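I Gave Up My Dishwasher and Got My Evenings Back

By Juniper Halvorsen

The dishwasher died in June, halfway through a cycle, with a noise like a shopping cart going down stairs. I called the repair line and a very nice man quoted me $472, and I said I'd think about it. I'm still thinking about it!

My plan was to wash by hand for a week, tops. I grew up in a house where doing the dishes was a punishment (my brother and I once argued over a single casserole pan until bedtime), so I expected to hate every minute. The first few nights, I did. I used too much soap, I soaked my shirt, and I left the pots for "tomorrow," a day that kept not showing up.

Then my neighbor Theda Steinbach came over for soup and took charge of my sink. Glasses first, she told me, then silverware, then plates, and the greasy stuff dead last. Change the water when it looks like something you wouldn't wash a dog in. She'd done it that way for 26 years at a lunch counter in Tostness and she was not taking questions. 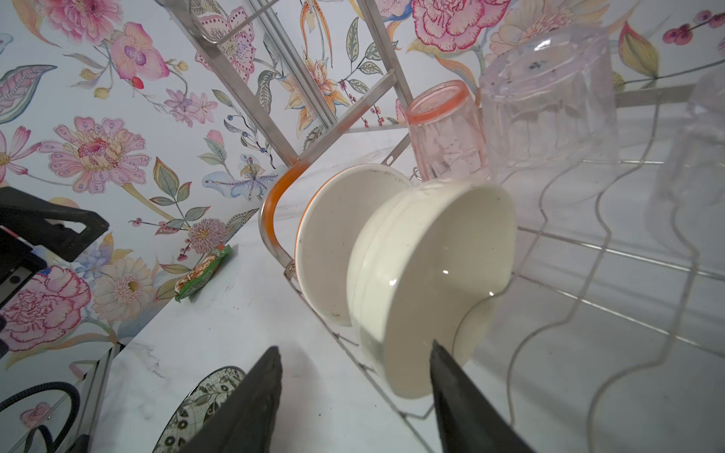
A white bowl in the drying rack.

What really got me was the talking. My husband, Conall, used to vanish after dinner, and so did I, both of us off to our separate screens. Now one of us washes and the other one dries, and you'd be amazed what comes up when you're both staring at a faucet. We planned a whole trip to see his aunt that way. We also had a pretty good fight over whether wooden spoons can soak (they can't, Conall).

I did spend some money. Good dish towels, the flat-weave kind, plus a brush with a decent handle and a pair of rubber gloves that come up to my elbows and make me feel like a veterinarian. I skipped the fancy soap.

Thanksgiving may break me. We've got 4 leaves for the table and I intend to use them all, and Theda has already announced that she's coming as a guest and won't be touching a sponge. The dead dishwasher, meanwhile, holds our baking sheets, and it's great at it.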